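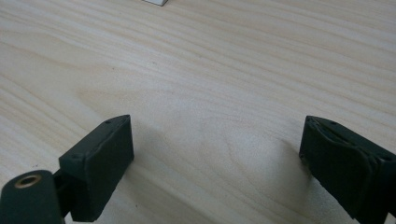
What Makes a Listing Get Clicked? My Summer With 1276 Home Ads

Rafsan Hettiarachchi
Intro to Real Estate Markets, final project report
Sep 4, 2021

So my parents spent most of last year looking for a house in Malmont, and I got stuck reading listings out loud in the back seat. After a while they all started to sound the same (everything was "charming," everything had "tons of potential"), and when it was time to pick a project I already had my question. Do the words in a listing have anything to do with how long the house sits there?

I stuck to two neighborhoods, Woltow and Zoubi Heights. Woltow is older, mostly ranch houses on big lots, and Zoubi Heights is the newer side with the townhomes and the HOA pool. I saved 1276 listings in a spreadsheet, and then my laptop and I had a talk and I cut it down to 500 that had a full description, a price and both dates. Lots with no house on them got tossed. So did anything listed twice by two agents, which happened way more than I expected!

Next I made a list of 20 words and phrases to look for. Some were plain facts, like "fenced yard," "new roof" and "attached garage." The rest were what my teacher calls puffery: "stunning," "must see," "won't last." I tagged every listing by hand for the first week, got very tired of it, and learned enough spreadsheet formulas to do the rest.

What I found

The fact words won. Listings with "new roof" in the first two sentences went under contract faster than the rest in both neighborhoods, and "fenced yard" did well in Woltow but made no difference in Zoubi Heights, where the HOA has rules about fences anyway. "Won't last" lasted. I checked that one again because I thought I'd flipped a column, and nope, those homes sat a full 7 days longer than the middle of the pack.

Kitchens were the messy part. I had "updated kitchen" down as a fact, but agents use it for anything from a full remodel to new cabinet knobs. I ended up leaving it out of the final chart and putting it in its own tab, and I'm still not sure that was the right call.

Problems

Price is the big one. A house with a new roof probably costs more and may be in better shape all over, so I can't say the words did anything by themselves. I tried sorting into price groups, but then some groups got really small. Also, August was slow and I don't know if that's normal for Malmont or just this year.

If I did it again I'd start in spring, and I'd call a couple of agents first to ask who writes these things. I'd pick fewer words too.

Recent student projects
Renting vs. Buying Near Campus
Do Open Houses Still Matter?
Tastivero Block: Shops Below, Apartments Above
Reading an HOA Budget

Contact the class page | © 2021 | Back to top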